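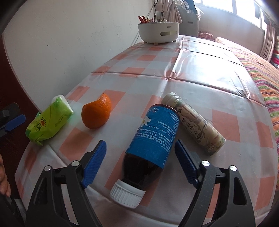 Meter drift on the Pornaddale cabs

2020-02-07

Car 17 came back in this morning with the same complaint as before: fare running ahead of the distance on long airport trips, fine in town. Driver's note says the Utadholm run came out dearer than the fixed price on the card, and the passenger, who had taken the same trip the week before, argued about it at the kerb. Diarmuid settled it by charging the card price. I have kept the receipt in the job folder.

Put the car on the rollers straight away. Meter is the Tanasarn unit, fitted in September when the old ones came out. Seal intact, seal number matches our sheet. Tyres a little under pressure at the back, so pumped them up and let the car stand before doing anything else. Soft tyres make the meter read high, and I did not want to chase a fault that was only air.

First set, low speed. Meter agreed with the rollers within what we allow. Repeated it with the heater, lights and wipers on in case it was a supply problem. No change.

Second set, faster. Meter began to gain after a few minutes and kept gaining. Slowed down again and it came back into line. Did the whole thing over with Kavinda reading the display and me on the rollers, then swapped. Same both ways, so it is not down to how one of us reads it.

Pulse lead

Took the lower trim off and followed the pulse lead from the gearbox end up to the meter. Whoever fitted it ran it alongside the ignition wiring for most of the way and tied the two together. Our own job sheet has Gillespie's initials on it but he says the car was half done when he took it over from the day shift. Doesn't matter much now. Untied the lot and routed the pulse lead along the other side of the tunnel, well away from anything else, with a new earth to the bracket under the dash.

Old earth was on a painted bolt. Scraped it back to metal anyway, as it also serves the roof sign.

Third set, after the change. Slow, fine. Fast, much better but still a slight gain near the top of the range. Held it there until the rollers got warm and the gain stayed steady and did not build up like it had before. I would call that a setting and not a fault. The constant in the meter was 166 and the sheet for this model and tyre size gives the same, but the car has had different tyres put on since the sheet was made up. Need the rolling measurement done on the yard floor with a driver in the seat and the boot loaded as it would be for an airport trip. Can't do that until the van is moved.

Meter not resealed. Car stays off the road until it is. Have told Jaruwan in the booking office and she has moved its airport bookings to other cars.

Other cars with the same fit

Went through the sheets with Kavinda after lunch. Of the cars fitted in that batch, 4 have the same gearbox and so probably the same lead route. None of the drivers has complained, but those cars mostly do station and hospital work and hardly ever get up to speed for long. They should still come in. Jaruwan asks that we take them one at a time and not on a morning, when the station rank is short already.

Thongchai wants to know if we owe anyone money back. I said I can tell him how far out the meter was on the rollers but not what each passenger paid, and that airport trips are supposed to go at card price anyway. He is going to pull the trip records from the Flasow system and look for airport journeys that went through on the meter. If he gives me the distances I can work out the overcharge for each.

Receipt printer, car 78

Printer jams at the tear bar when the roll is nearly finished. Cleaned the roller and fitted a fresh roll, printed a run of test receipts without trouble. Then put the nearly finished roll back in and it jammed on the second one. The core on the cheap rolls is narrower and the end of the paper keeps its curl. Went back to the better rolls for this car. Left the rest of the cheap ones on the shelf by the compressor, marked, in case anyone wants them for the office printer, which doesn't seem to mind.

The date on the receipts was also a day behind. Corrected, and checked again before it left.

Left over for next time

Move van, then rolling measurement for 17 with loaded boot. Use the sandbags, and write down the tyre pressures before and after.

New constant if needed, then repeat the fast set, then seal. Enter seal number in the book AND on the job sheet, the last few are only on one or the other.

Ask Gillespie for the fitting photos from the batch if he still has them. It would save taking the trim off every car just to see which side the lead runs.

Order pulse lead, clips and earth tags. We used the last of the long clips today.

Card prices in the back of the cabs are the old ones in at least one car. Diarmuid has the new cards in the office and will hand them out as drivers come in.

Roller belt is squealing when cold. Kavinda tightened it a touch. Still squeals.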